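How I dye wool yarn with food colouring on the hob

I've been dyeing my own sock yarn for years now and people at the Stillau knitting group keep asking me how, so I've finally typed it all up. It's easy and cheap, and you'll want to do it every weekend (sorry in advance to your kitchen).

You need wool, or anything else that comes off an animal. Cotton won't take the colour, so don't bother! Soak a 100 g skein in cool water with 5 tablespoons of white vinegar for half an hour. Tie it loosely in four places first, or you'll be untangling until August. Ask me how I know.

Then mix your colours. I like them strong, and I make up small amounts so I can test them on scraps before I commit a whole skein.
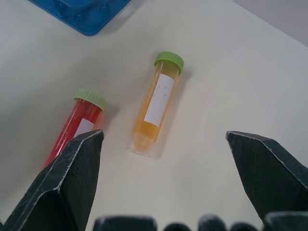 Orange-yellow, in a clear tube with a pointed end.

Put 200 ml of warm water in a jug, add a good squeeze of gel colouring and stir until there are no blobs left. Blobs give you speckles, lovely if you meant them. Kulsoom Sial does hers on purpose and they look gorgeous, mine just look like I sneezed.

Squeeze out the skein, lay it in a wide pan and add enough water to barely cover it. Warm it gently until it steams. Don't let it boil and don't stir it about, because that's how you make felt.

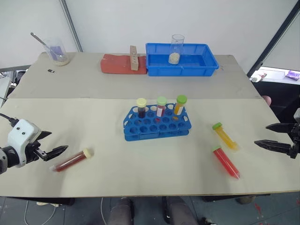

Now pour the colour on, a bit at a time, starting at one side of the pan. Leave a gap before the next shade and let them creep together on their own. Reds grab the wool very fast, so go slowly with those.

Keep it steaming for 34 minutes (that's one episode of my programme) and check the water. If it's gone clear, you're done. If not, add another splash of vinegar and wait a bit. 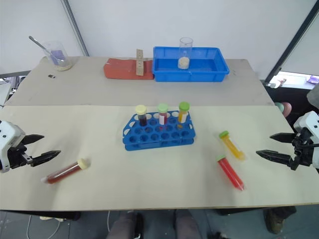
Page last changed: July 2019

Let the skein cool right down in the pan, overnight if you can bear it. Rinse in water the same temperature as the wool, with a drop of washing-up liquid, then roll it in an old towel and hang it up out of the sun. My orange one became a hat for Irfan, and there's enough left over for mittens.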